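How to Glaze Ring Doughnuts at Home 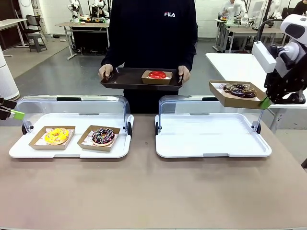
By M. Stojanovska | Baking basics | Movidstead Kitchen Notes

A good glaze sets firm enough to box but still gives when you bite it. The method below covers a plain sugar glaze, a coloured one and a chocolate one, all made from the same bag of icing sugar. It makes enough for a dozen medium rings. Bake or fry the doughnuts first and let them cool until they are only just warm to the touch. A hot doughnut melts the glaze straight off, and a cold one leaves it sitting thick on top.

What you need

400 g icing sugar
50 ml whole milk, plus a little extra
50 g unsalted butter, melted
A pinch of fine salt
1 tsp vanilla extract
Gel food colouring
Cocoa powder, for the chocolate version
Sprinkles, or melted white chocolate for drizzling
A wire rack with a tray underneath
A wide, shallow bowl, bigger across than your doughnuts

Plain glaze

1. Sift the icing sugar into the bowl. Do this even if the bag is new. Lumps show up as white specks and they won't beat out later.

2. Add the melted butter, salt and vanilla, then half the milk. Stir slowly with a spoon or a small whisk. A fast whisk puts bubbles in, and they dry as pinholes.

3. Add the rest of the milk a teaspoon at a time. Stop when the glaze runs off the spoon in a ribbon that disappears after a few seconds. If it vanishes at once, it is too thin, so sift in another spoonful of sugar.

4. Cover the bowl with a damp cloth if you aren't using it right away.

Coloured glaze

Make the plain glaze, then dip a cocktail stick in the gel and stir in a tiny amount. Liquid colouring from the supermarket works for pale shades but thins the glaze before you get anywhere near a proper red. For red, I start with pink, leave it ten minutes and look again -- the colour deepens as it stands. Yellow needs very little.

Chocolate glaze

Swap two tablespoons of the icing sugar for cocoa and sift them together. Cocoa soaks up more liquid, so expect to use an extra spoonful or two of milk. A teaspoon of golden syrup gives a better shine. I use Jarent cocoa, but any unsweetened one will do.

Dipping

1. Hold the doughnut by its sides and lower the top half into the glaze. Don't push it to the bottom of the bowl.

2. Lift it straight up, give it one small twist and let the drips fall back.

3. Turn it over and set it on the rack, glazed side up.

4. Add sprinkles within a minute. After that a skin forms and they roll off.

5. For a drizzle, wait until the glaze is set. Put melted white chocolate in a paper cone, snip the end and move quickly from side to side.

If the glaze in the bowl thickens as you work, stand the bowl in warm water and stir. Adding more milk also works, but the last few doughnuts will look different from the first.

Setting and storing

Leave them on the rack for half an hour in a cool room. Please don't put them in the fridge, as the glaze sweats when they come out again. Once set, they can go into card boxes in a single layer, on a piece of greaseproof paper. Avoid sealed plastic tubs. They trap damp and the sprinkles bleed.

Glazed doughnuts are best on the day. Leftover glaze keeps for three days in the fridge in a covered jar. Warm it gently and stir well before using it again.

Next in this section: Filling doughnuts with custard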